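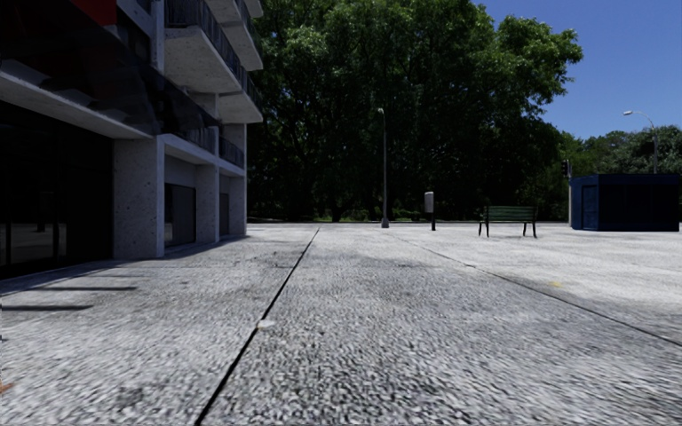 Plaza level in the simulator, looking past the building towards the trees and the kiosk.

Notebook > Delivery rover > Faults > Simulation

Monday, late afternoon

Tried to reproduce the Dulterness stop in sim. On site the rover braked hard on open paving with nothing near it, then refused to clear the obstacle flag until it was power cycled. Logs blamed the forward depth estimate.

Ran the Mersha build on the plaza level, 200 passes, same route past the bench and the litter bin. It stopped in 16 of them. Every stop was on the stretch between the two dark joints in the paving, where the large grey stain is. The planner puts a solid edge at the boundary of the stain and treats it as a kerb.

Swapped the ground texture for flat grey and ran another 150. No stops. Put the speckled one back and the first stop came on pass 2.

The worse part is the flag. Once set, it stays set even when the depth map goes clean again – the timeout is never started if the rover is already stationary. That is a separate bug and I have logged it separately. On a crossing it would leave the thing sitting in the road.

Clorby sites are on the older build and have not reported this. Flitamport is on the Mersha build, so I have asked for it to be held to walking pace with someone alongside until the timeout is fixed.

To do: rerun with the stain removed but the speckle kept. Check the shadow along the foot of the building as well – no stops there so far, but the route does not go close.

Last updated: Monday, 17:40

Recent entries
Wheel encoder dropouts, Clorby
Emergency stop button wiring check
Mersha build: known faults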